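Beddoe Hall Furnishings Group: minutes of the meeting held on 6 February 2026

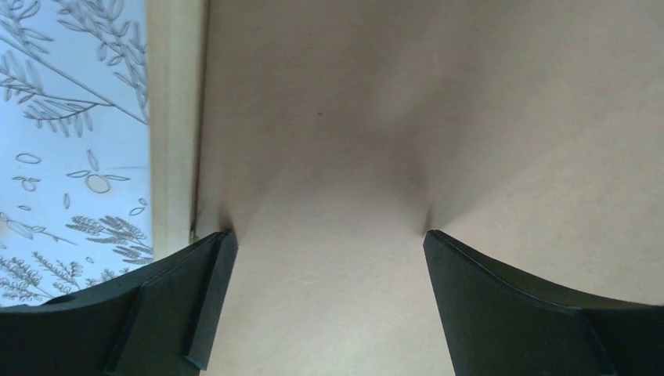

Reading time: 3 min

Present: Dilwyn Parri (chair), Hefin Voyle (minutes), and the usual four. Apologies from Mair, who had a boiler.

1. Minutes of the last meeting
Agreed, once the word "hideous" had been taken out of item 5 and "bold" put in.

2. The botanical panel
Dilwyn reported that the white panel with the grey leaves and berries is staying, the group having voted for it twice. Hefin asked for it to be recorded that he voted against it twice. He thinks a hall used for whist and first aid does not need foliage. Others felt the drawing was delicate and that the grey would go with anything, including the curtains, which go with nothing.

There was a discussion about what the plant is. Suggestions were mistletoe, olive and "something off a tea towel". The supplier, Plurner, lists the pattern only as Brololetti, and the group was no wiser. Item closed after 16 minutes.

3. The pale wooden strip
Opinion on the strip between the panel and the brown surface was more settled. All liked the colour. Dilwyn pointed out the small dark mark low down on the right-hand side of it, next to the brown, and asked if it was a notch or dirt. Hefin said he had looked and would rather not commit himself. To be gone over with a damp cloth, and if it is still there it is a notch.

The thin dark line down that side was also raised. Two members had taken it for a gap and one for a shadow. Dilwyn will try a piece of paper in it and report back.

4. The brown surface
A long item. It was proposed that the plain brown be painted, covered, varnished or left alone, in that order, by the same person.

For leaving alone: it is plain, it has no printing on it, and it does not show much. Against: it looks like cardboard. Hefin said plenty of respectable things look like cardboard. The chair asked for an instance and the minutes do not record one.

The question of colour was then opened, unwisely. One side of the room holds that it is tan with some pink in it. The other holds that it is a cool brown. Dilwyn said it depended where the shadows were falling and which bit you looked at, and that both parties could go home happy. They did not.

There is also a tiny dark speck, well to the right of the strip. Left for now.

Decision: leave alone until April, then look at samples. Handulby will send a card of 20 shades free of charge, and the group promised to consider no more than 2.

5. Money
The balance stands at £1,807. Hefin asked that none of it be spent on berries.

6. Any other business
The tea urn still hums. The key to the side cupboard has been found in the side cupboard.

Actions
Dilwyn: paper test on the dark line; write to Handulby.
Hefin: damp cloth; type these up without adjectives.

Next meeting in April, same room, own biscuits.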